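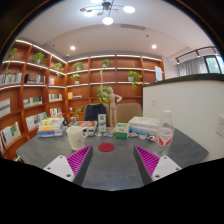

Noreen Madigan wrote in to ask whether white rings on a shellac tabletop can be taken out without stripping the whole thing, and said the usual advice she had been given (mayonnaise, toothpaste, a hair dryer) contradicted itself from one source to the next. In most cases the ring can be removed in under an hour. The method depends on the finish and on how deep the moisture has gone, so the steps below start with identification.

What a white ring is

A white ring, or blush, is moisture trapped in or just under the clear finish. The wood is not stained. The water leaves microscopic voids that scatter light, and the finish looks milky. A black or dark gray ring is a different problem: water has passed through the finish and reacted with tannin and iron in the wood. Dark rings need oxalic acid on bare wood and are not covered on this page.

Heat marks look like white rings but are usually larger and less regular. They respond to the same treatment, more slowly.

Identify the finish

Work on the underside of the table or inside a leg.

1. Put one drop of denatured alcohol on the surface. Wait two minutes. If the spot turns tacky, the finish is shellac.
2. If nothing happens, put one drop of lacquer thinner on a fresh spot. Softening within a minute indicates lacquer. Wrinkling or lifting indicates varnish or polyurethane.
3. If neither solvent has any effect, the top is probably a catalyzed or factory-cured coating. Use only the abrasive method described further down.

Tables made before the 1930s are often shellac, but many have been refinished. Do the test regardless of age.

Materials

Denatured alcohol
Mineral spirits
Lint-free cotton cloth, washed at least once
Rottenstone
Paraffin oil, or light mineral oil
Felt block
Paste wax (I use Restano neutral; any wax without silicone will do)
Nitrile gloves

Solvents should be used with the windows open and no pilot light or other flame in the room. Spread used cloths flat outdoors to dry before disposal.

Step 1. Clean the surface

Wipe the area with mineral spirits to remove old wax and polish. Turn the cloth often. Let the surface dry for 30 minutes. A faint ring sometimes disappears at this stage, in which case it was in the wax layer and you can go straight to Step 4.

Step 2. Alcohol pass (shellac and lacquer only)

Fold a cloth into a pad the size of an egg, with no creases on the face. Dampen it with alcohol, then press it against a dry cloth until it feels cool but leaves no wet trace. A pad that is too wet will dissolve shellac and leave a dull patch worse than the ring.

Bring the pad down in a gliding motion, cross the ring, and lift off at the far side. Do not stop on the surface. Make three or four passes, wait five minutes, and look at the ring in low side light. Repeat up to three times. If the pad drags, stop and leave the finish overnight to harden.

Step 3. Abrasive pass

Use this if the alcohol did not clear the ring, or if the finish is varnish, polyurethane or factory-cured.

Mix rottenstone and oil to a thin paste. Rub with the felt block along the grain, using light pressure, and extend 2 inches past the ring on all sides. Wipe clean and check after every 20 strokes. Rottenstone cuts slowly, and around 200 strokes is normal for an old ring on varnish. Near an edge or molding, use a fingertip wrapped in cloth — a block will cut through the finish there very quickly.

If the treated area is now shinier or duller than the rest, go over the whole top with the same paste until the sheen matches.

Step 4. Wax

Remove all oil with mineral spirits and wait one hour. Apply a thin coat of paste wax, let it haze, and buff with a clean cloth. Apply a second coat the next day.

Notes on other methods

Mayonnaise and petroleum jelly work on very shallow blush if left on overnight. The oil fills the voids, and the ring may come back when the oil dries out. Toothpaste is an abrasive of unknown grade and tends to leave scratches on shellac. A hair dryer on its low setting can help with a ring less than a day old; keep it 8 inches away and moving. Clothes irons are often recommended, but the temperature is hard to control and shellac softens easily.

Deirdre Fahy reports good results on lacquer with an aerosol blush remover, sprayed in a light mist from 12 inches. I have used it twice and have no complaint, though it gives less control than a pad.

When to stop

If the ring is unchanged after three alcohol sessions and one full abrasive pass, the moisture is at the wood surface. Further rubbing will only thin the finish. At that point the top needs to be stripped and refinished — see the separate page on shellac removal.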